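28 April 2019

Well, the Dhillon benches are finally in! I've been going on about these since March, so forgive me if you've already had the long version from me over the tea urn, but for everyone who reads the workshop news at home and never gets down on a Saturday — we have proper new places to work, they're up, and I spent most of this morning poking at them.

The short history is that the old trestles had been wobbling for years. I once lost half a tray of tiny screws off the end of one when somebody leaned on the other. We put out a call for money before Christmas and I thought we'd be lucky to see a few hundred. We raised 2365 pounds, which still makes me grin, and a good chunk of that came from the plant sale (who knew there was such a market for spider plants?). The total bill was 3000 with delivery, and the hall fund covered the gap.

We went with Dhillon in the end. Werkeo also quoted, and theirs were handsome things, but they only did the tops in a pale laminate and I'm afraid I got stubborn about it. I wanted brown wood with a grain you can see. It's kinder on the eyes when you're hunting for a dropped washer, and it looks like a place where people make things. The Dhillon ones come with sides and a back as well, so each bench is more of a little booth, and that turned out to be what sold it to the rest of the group.
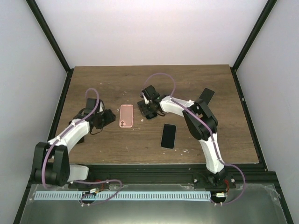
The plain walls were the bit I had doubts about. I worried it would feel like sitting in a cupboard. Having had a good go this morning I've changed my mind completely, as the light bounces about nicely off the white at the back and the pale grey on either side, and you don't get distracted by whatever's going on next door. I can see people wanting to pin things up on them straight away. Please don't! Not for the first month at least, while we work out what sort of hooks we can use without making a mess.

The black rails got a mixed reception. One or two people thought they were a bit severe next to the wood, and I did get asked if they could be painted green to match the hall doors (no). I like them. The one along the front is grooved, and it's a good wide one, so it makes a very definite edge to the work area. I've already caught myself resting my wrists on it, and I suspect I won't be the last.

A few practical bits, as I know I'll be asked.

The benches can be booked from this week using the same sheet by the door. Sessions are still two hours, and if there's nobody down after you then carry on as long as you like. Members pay nothing extra. Visitors can come along twice before we start nagging them to join, same as always.

No glue straight on to the wood, please, and no hot pans or mugs either. There's a stack of cork mats in the cupboard under the window — 139 pence each from the discount shop in Skudlow, so I won't cry if you ruin one. I would cry about the tops. If you do spill something, wipe it up there and then and tell whoever's on the desk. We'd much sooner know.

The old trestles are going to a good home, by the way. The drama group at Jurnamberg Road are having them for painting scenery, wobble and all, and they're sending a van on Thursday. If you've left anything on the shelf beneath them (there's a biscuit tin full of door hinges and one very sad glove) then come and get it before then or it goes as well.

We're having a bit of an open evening next Friday from half past six so that everyone who chipped in can have a look. There'll be cake, there'll be the good squash, and I've promised to keep my speech under two minutes. Do bring something you're working on if you can carry it. I'm bringing the mantel clock I've had in pieces since last summer, and if anyone knows about chimes I'd be very glad of a word.

Next on the list is lighting for the back corner, which is still as gloomy as ever. We've got 469 pounds set aside for that so far, and the jar is on the desk.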